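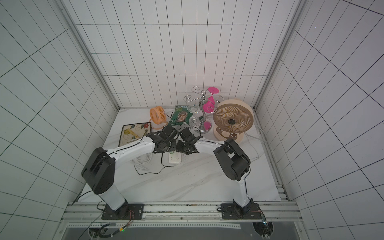 Can I run two desk fans off one power strip?

Small desk fans draw very little, so a pair of them on a sound power strip is fine, as long as the strip is plugged straight into the wall and there isn't a heater or a kettle on it too.

Search tips and articles Go

Small Fans, Long Cords and the Stuff at the Back of the Table

By Zoi Kalogeropoulos
11 April 2019

I get a lot of mail about fans as soon as the weather turns, and most of it quotes advice from somewhere else. Put ice in front of it. Put a wet towel over it. Point it at the ceiling, point it out the window, point it at another fan. I've tried most of these at my own table and I have my doubts about a good half of them. What follows is what I'd do, and where I think a tip is bunk I say so.

The ice trick

You've seen it: a bowl of ice in front of the fan and suddenly it's an air conditioner. I tried it in a room with the door shut. If you sit with your face right over the bowl you get a cool breeze for a little while, and then you have a bowl of water sitting next to an electrical appliance. The room felt the same to me. The freezer that made the ice was putting its heat into the house the whole time anyway, so I don't see where the bargain is supposed to be.

If you want to be cooler, sit in the moving air. A fan moves air over skin and that's all it does. Which also means a fan running in a room with no people in it is spinning for its own amusement. Turn it off when you leave.

The window trick

This one I'll grant, with conditions. If it's cooler outside than in, a fan near an open window helps. A full-size window fan or box fan helps a lot. A desk fan helps some. And when it's hotter outside than in, keep the window shut, no matter what the article says about "fresh air flow." At night, if it drops to 70 degrees or under, open up and let the fan pull it in.

Two small fans or one big one?

I keep hearing that two little fans do the work of one large one. Maybe, if you put them in different places. A small orange one and a bigger beige one at opposite ends of the back of a table, like the pair up top, can each be turned toward a different chair, and that's useful when two people can't agree. Shoved together and aimed the same way they mostly make noise. I'd sooner have one decent fan with a base that doesn't wander.

About price. Fimevton has a desk model at $109 that is supposed to be whisper quiet. I borrowed one for a week. It was quiet on low. Everything is quiet on low. On high I had to turn the radio up, same as with my old Clundov, which I've had for 11 years and which cost me next to nothing at a yard sale. Save your money unless the looks matter to you.

Keeping it from walking

A light fan on a slick tabletop will creep. The usual tip is rubber bands around the base. They leave marks on some finishes and they perish in a season. A square of non-slip shelf liner does the job better and you can wash it. Cut it slightly smaller than the base so it doesn't show. Museum putty also gets recommended, and it does hold, but then you can't move the thing, and the whole point of a desk fan is that you can.

Look at the tilt too. A fan tipped back on a small foot has its weight behind it, and a tug on the cord will bring it over.

Cords

Back to that power strip. It's lying flat in the middle of the table with its cord trailing off, and I can hear some of you sucking your teeth. I don't mind a strip on a tabletop as such. You can see it, you can reach the plugs, and it isn't collecting dust behind a couch. What I do mind is liquid. A strip on the same surface as drinking glasses wants to be moved the minute anybody pours something. Mount it to the wall or the back edge of the table if it's going to live there, and keep it out from under drips.

Things I'd check before the season starts:

Run the cord through your fingers, unplugged, the whole length. Cracks, flat spots, anything sticky, get rid of it. Electrical tape is not a repair.

Feel the plug after the fan has been on for an hour. Warm is a bad sign. Hot means stop using it.

Plug it in and wiggle. If the plug falls half out of the outlet, the outlet is worn and wants replacing. A worn outlet in a power strip means a new power strip.

Never one strip into another strip. I know you've done it for years and nothing happened.

No cords under rugs. That includes the "flat" ones.

As for those cord-tidy kits, I can't see what they do that a twist tie doesn't. Piltetti sells a set with little felt straps and a storage tin. It's a nice tin. Coil the extra loosely, tie it once, leave it. Don't wind it tight around the base of the fan, which is what everyone does in the fall, and which is how the wire gets broken right where it goes in.

Cleaning the cage and blades

Unplug it first. I'd rather print that every year than leave it out.

The pillowcase tip is going around again (slip a pillowcase over the fan, turn it on high, the dust all flies into the pillowcase). I did it. Some fluff came off. The greasy gray film, which is the part you want gone, stayed exactly where it was. And the fan is running blind inside a bag with its airflow blocked, so the motor is working hard for that small bit of fluff.

Do it properly. Take the front grille off if it comes off. Most clip, some have one tiny screw at the bottom. Wash the grille in the sink with dish soap and let it dry all the way. Wipe the blades front and back with a damp soapy rag, holding each one steady from behind. The center hub gets a dry cloth only. No sprays anywhere near the motor. If the grille won't come off, a soft paintbrush will get through the bars, and a cotton swab for the rest. It takes patience. There's no trick to it.

A fan that lives in a kitchen needs doing far more often than one in a bedroom, since grease makes the dust stick. Vinegar, by the way, isn't magic. Dish soap beats it on grease every single time I've compared them.

Glass holders: are they worth the room?

Every few months someone asks me about the tabletop kind with hooks, the curvy chrome sort where the glasses hang upside down by the foot. I'm on the fence. They do keep dust out of the bowls, and a bright pink plastic goblet on a hook looks cheerful enough. But the wire sort sways if you load one side, and real glass in a swaying holder makes me nervous. My rules, if you must have one:

Hang plastic on it, or hang glasses in balanced pairs.

Dry them before hanging. Water runs down to the rim and leaves spots, and it drips on whatever is under it. See power strip, above.

Keep it out of the blast of the fan. A light plastic goblet will swing.

If the chrome goes dull, a dab of plain white toothpaste on a wet finger is supposed to bring it back. It does, a little, and it will also scratch if you go at it. A soft cloth with a drop of dish soap, dried right away, does nearly as much with no risk.

Trays

Now a tray I do believe in. One tray at the back of the table to catch the odds and ends, and you can lift the lot when you want to wipe. Painted ones, like that flowered one with the dark rim, shouldn't be soaked whatever they're made of. Damp cloth, dry cloth, done. A bag of snacks can go on the tray too. Left leaning against whatever's handy it will end up on its side, and with a fan on, the crumbs travel.

The Hjaltested ones with the suction feet are a waste. Mine let go in January, in the middle of the night, with a bang.

Tiled walls behind the table

White tile with dark grout is the one combination I'd recommend to anybody lazy (I include myself). Light grout shows every splash. Dark grout hides it, though it can go chalky from soap left behind. Rinse with clear water after you wash, and skip the whitening paste, which will only make it blotchy. A reader wrote to say she uses car wax on her tile so that grease slides off. I tested it on a patch behind my stove. The grease did not slide.

Letters about box fans with furnace filters taped to them are still coming in. I'm trying one now and will report when I've got something to say.

Related tips
Getting Candle Wax Off a Tray Without an Iron
Does a Spoon in the Bottle Keep the Fizz? I Tried It
Cloudy Glasses: Hard Water or Worn Out?
When to Throw Away an Extension Cord
Storing Fans and Heaters for the Off Season
Dark Grout, One Year Later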